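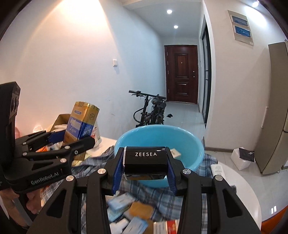 Drollus publishes a buying guide for people who have to sign for grippers

SKOVHOLM, February – Drollus, the equipment planning firm, today released a free budgeting workbook for teams about to buy hand-held grippers for manipulation work. It runs to 37 pages, four of which concern the grippers. The remainder covers everything that gets bought afterward, usually in a hurry and on somebody's personal card.

"The quote for the hardware is the most accurate number in the whole budget," said Mitiku Gudeta, who leads purchasing advice at Drollus. "Then come the finger pads, the spare screws, the storage and a tabletop's worth of boxes, packets and basins to pick up. I have approved a lot of basins."

The workbook grew out of 284 purchase requests that Drollus reviewed for clients in Skovholm and Ustden. Household props were missing from most first drafts. So was operator time, which tends to be entered as zero and later turns out to be people.

Among its recommendations:

Budget grippers in pairs. Two-handed tasks need two, and the second order always seems to ship slower than the first.

Give props their own line, with a refill date. Cosmetics packaging scuffs, and cardboard gives up early.

Price the room. An ordinary apartment will do for household tasks, but it still has rent and a front door somebody has to answer.

Plan for 3000 recorded grasps before deciding whether to expand. Enthusiasm after the first afternoon is not a forecast – Drollus has checked.

Negussie, a home-goods handling company in Ustden, used an early version for its current budget. "We took out one line and added nine," said operations manager Sumeya Demissie. "Finance called it the first honest spreadsheet we had sent them. I chose to be flattered."

The workbook is available on request from the Drollus office in Skovholm. A version for fixed arms is planned, once its own budget is approved.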